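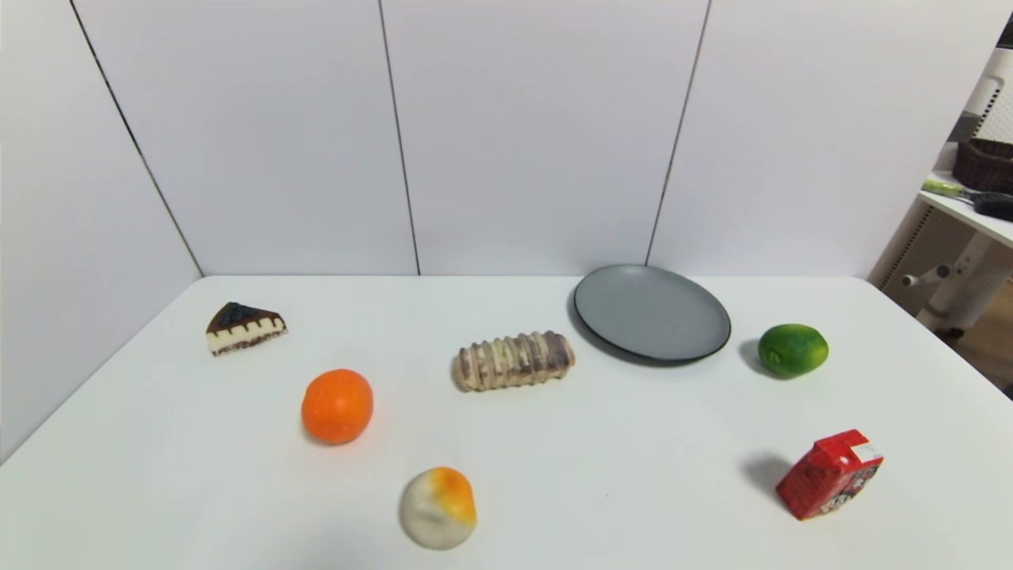

Nnamdi Onyeka wrote to ask why our success figures went down in June when the model had had more training than before, and whether the earlier numbers should be trusted at all. The short reply is that the earlier numbers came from an easier test. The longer reply is this page, which sets out how we now run a tabletop pick-and-place test, so that anyone can repeat it and get figures that mean the same thing as ours.

You need a table, a plate, a handful of objects, and a policy that takes a written instruction. The rest is mostly bookkeeping.

1. Choose the objects

We use toy and packaged food. Cake, fruit, buns, a lime, a drink carton. Pick things that differ in shape more than in colour. A round fruit and a round bun are a useful pair, as the model has to tell them apart from something other than outline. A wedge of cake is useful too, because there is a wrong way to grasp it. A carton standing on end can be knocked over, and a lime can roll.

Six objects and one plate is the most we put out at once. With more than that the failures are nearly all collisions, and you learn about crowding when you wanted to learn about instructions.

2. Write the instructions before you lay anything out

Write them in a plain text file, one to a line, and don't edit the file once testing has begun. Ours are short:

put the orange on the plate
put the green fruit on the plate
move the cake next to the carton
put the bread roll on the plate
pick up the carton

The second is there on purpose. It names the lime without using the word. Keep this sort of line to a third of the file or less, and tag it so that it can be scored apart from the rest.

3. Make the layouts by number, then set them by hand

This is the part that changed our results. Up to the spring, whoever was running the test put the objects where they liked. People are tidy. They leave even gaps and they put the plate in the middle near the arm, where everything is easy to reach.

Now a script draws the positions. It divides the table into cells, gives each object a cell and a turn in degrees, and throws out any layout where two objects would overlap. Touching the back edge is allowed. So is an object lying across a straight line between the target and the plate. We made 90 layouts this way and saved them with the seed.

Set each one from the printed sheet. Stand at the same side of the table every time. Ferdinand Danzer found that two people reading the same sheet from opposite sides had given us mirrored layouts for most of a morning, and those runs had to be dropped.

4. Check the view before the first run

Save one still from the head camera with the objects in place and lay it over the reference still for that layout. If the table edges don't line up, the camera or the table has shifted. Fix that first. Don't nudge the objects to make up for it.

Look at the shadows as well. If they fall the other way from the reference, someone has changed the lights. We log that and carry on, but the run gets a flag.

Start every run with the arm out of view, in its rest position. A gripper already hanging over the table gives the policy a hint about where to go, and it helps more than you might expect.

5. Run and score

Give the instruction once and start the clock. We stop at 90 seconds. The operator may not speak to the system again, move an object or steady the table.

Score in four steps, one point each:

– reached for the right object
– closed on it
– lifted it clear
– left it where the instruction said

For instructions that end with the lift, such as picking up the carton, only the first three steps apply. Score those out of three and keep them in their own column.

Write down the score before you watch the recording. A second person scores from the recording alone. Where the two differ, keep both scores in the file and use the lower one. Sarahí Barrera and Sadao Chiba did the second scoring for us and disagreed with the operators most often on the third step, so we now define it: no part of the object touches the table or the plate for one full second.

6. What we got

We ran 280 trials of full place instructions on the new layouts. The policy finished all four steps in 208 of them. Under the old hand-placed layouts the share was higher, and we no longer report it.

Most of the lost runs failed at the first step, on the instructions that described an object without naming it. Grasping was better than we had feared. The cake was the exception: the fingers tended to come down across the thin end and the wedge turned in the grip.

We also tried moving the plate while holding all else fixed. With the plate at the back edge, the policy often released early. We think the training data is to blame – the plate is near the front in nearly all of it – but we haven't tested that properly yet.

7. What to publish

Put out the instruction file, the layout sheets, the seed and both sets of scores. The seed we used is 1861. If you change the table size, draw new layouts, as scaling the old ones puts some objects half over the edge.

Ebere Adebisi is running the same protocol at Cakcombe with a different arm. The tables will be added under section 6 when both scorers have been through them.

14 shares · 3 comments

We use cookies to remember your settings and count visits. Accept · Manage choices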